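Conance gripper fault

The Conance gripper fault was a software and calibration failure in a bin-picking cell at the Randside parts warehouse. It caused a robot arm to close its gripper before reaching the part and then carry on with the rest of the cycle as if the pick had succeeded. The fault was found on 19th June during a weekend test run. No one was hurt. The cell was out of service until July.

Background

Conance was the name of a picking program written by the automation firm Kamotik. It ran on an arm with a two-finger parallel gripper and used a wrist camera to judge the distance to each part. A separate program, Lemma, planned the arm's path and kept it clear of the bin walls. Both were tested in simulation before being loaded onto the cell, and Randside kept the simulator in use afterward for checking changes.

The fault

During the test run the arm completed 40 cycles. In 18 of them the gripper closed on empty space above the bin. The arm then moved to the drop point, opened its fingers and reported a finished pick. In 3 cycles it also touched the inside of the bin wall on the way down, and on the last of these the force limit tripped and stopped the arm.

Operators first suspected a worn finger pad. The pads were changed the same day, and the false picks continued.
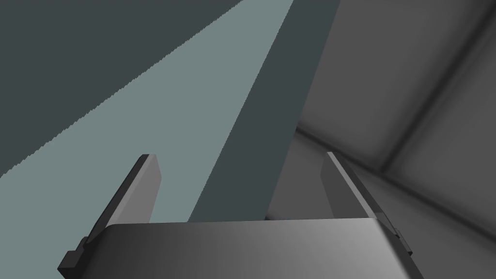
Simulation played a large part in the inquiry, which was led by Eldana Habte of Kamotik. Her group replayed the logged arm positions and rendered the wrist view for each one. With the gripper open and nothing between the fingers, the left finger stood out clearly against a pale surface, while the inner face of the right finger was hard to tell from the gray structure beyond it. Conance measured the opening by finding the edges of both fingers in the camera view. When it lost the right edge, it took the nearest strong line instead and worked out a false distance.

Cause

The report named 2 causes. The edge finder had no check against the gripper's own position sensor, so a wrong reading was accepted. The pick test was also too weak, as it looked only at whether the close command had been sent.

Bontu Gebretsadik, the safety lead at Randside, added a note on the wall contacts. Lemma had planned correct paths but was given wrong distances by Conance, and its wall margin was too small to absorb the error.

Changes

Kamotik changed Conance to read the finger opening from the position sensor. A close that ends with the fingers fully shut is now logged as a missed pick, and the arm returns to its start position. The wall margin in Lemma was increased, and the force limit was left as it was. The cell returned to service in July with the original arm and gripper.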